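4月9日　试样间记录

接着做竹木短柱的含水率平衡。上一批是十二月入柜的，编号沿用Fledholm批次，柜内湿度设定没有改。今天的主要任务是复称，顺便把端面封蜡的问题定下来。

一、称量

天平预热后用标准砝码校了一次，零点漂移在允许范围内。复称对象为17号架上的整排试样，称量间隔按规程取48小时。两次读数之差除以前一次读数，小于千分之一即判为平衡。多数已经达到，靠柜门一侧的几件仍在缓慢失重，暂不取出。柜门密封条偏硬，怀疑漏气，已告诉Mandla Steyn，由他向Lillitz询备件。

称量时戴手套，镊子只夹侧面，不碰端面。上次Nandi Mahlangu那组数据里有一个跳点，查原始记录，是托盘上的碎屑没有清掉，该读数已作废，原值保留，旁边加注。

二、端面状态

短柱沿纤维方向的吸湿速度明显高于径向，端面粗糙度对前几小时的曲线影响较大。锯切面纤维外翻，颜色发斑，表面积不好估算。砂纸用400目，单向打磨，不来回拉，磨完用软刷清一遍，不用压缩空气吹，碎屑会嵌进导管口。

短柱竖立时端面朝上，侧面浅黄，端面粗糙带斑点，两者吸湿差异主要就在这一面。
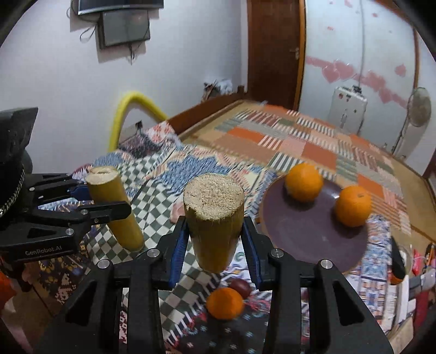

三、封蜡与不封蜡的对照

Masaru Ebihara主张全部封端，只测径向。我的意见是分两组：甲组两端封蜡，乙组保持原状，其余条件一致。全部封端的话，数据好看，但和Georgiou那边的现场工况对不上，他们的构件端头是裸露的。Palesa Swanepoel同意分组，要求封蜡前后各称一次，蜡的质量单独扣除。

蜡温控制在刚好流动即可，浸入深度以盖住端面为准。蜡层过厚会顺侧面下淌，计算面积时又要修正。

四、待办

编号1226的试样侧面有一道纵向细纹，尚不能确定是原有缺陷还是干缩裂纹。先拍照存档，移出对照组，下次复称时量裂纹长度。

记录表里“初始质量”一栏有人填的是入柜前，有人填的是封蜡后，口径不一。今后一律填入柜前，封蜡后的值写备注。

Sipho Ndlovu问能否把柜温提高以缩短周期。不建议。温度一变，前面的平衡曲线就接不上，要重做基线。Mandska那份旧报告里的换算系数没有注明材种，先不引用。

下次复称之前把干燥剂换掉，旧的单独装袋。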